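Red bottle, chipped paint, keep or toss?

kmabuza
Clearing out the drinkware this month and I have everything out on the round table. The red metal bottle is the one I can't decide on. The paint has come off around the rim and the metal shows through. It came from Skulex years ago and I used it every day at my old job. There's also a green bottle with no lid, a black thermos and a teal cup.

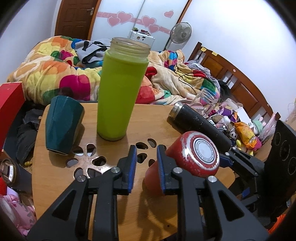 My shelf is only 15 inches wide, so something has to go. I don't want to repaint it if the paint is just going to chip again.

stedgate_pete
Keep it. Chips on the outside don't matter. I have one that looks worse and it goes to work with me.

ntuli16
I'd toss it. Mine started flaking and I kept finding red bits in my bag. If you do keep it, sand the loose edges first.

kmabuza
Stood it up next to the green one to see how they compare. The red one has scuffs along the bottom rim too, but the body is smooth. I need to find lids for both.
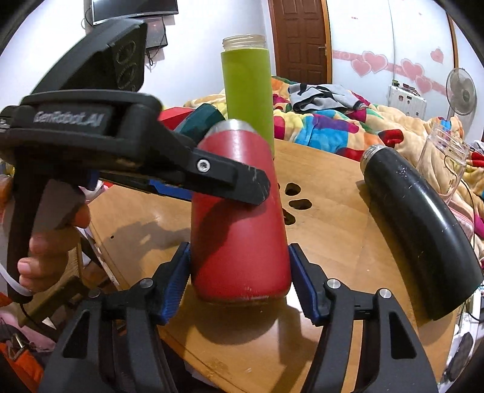 Re: Lids

marlowe_b
Measure across the neck before you order anything. I bought a Sitent lid by guessing and it didn't fit.

stedgate_pete
Still say keep the red one. The green one is what I'd let go if you can't find a lid.

ntuli16
Disagree, a tumbler with no lid still works at a desk.

kmabuza
OK, measuring both tonight. The thermos stays either way.
Karabo Mabuza

Related threads
Getting coffee smell out of a thermos (9)
Round table too small for four (16)
Spring cupboard cleanout, March (8)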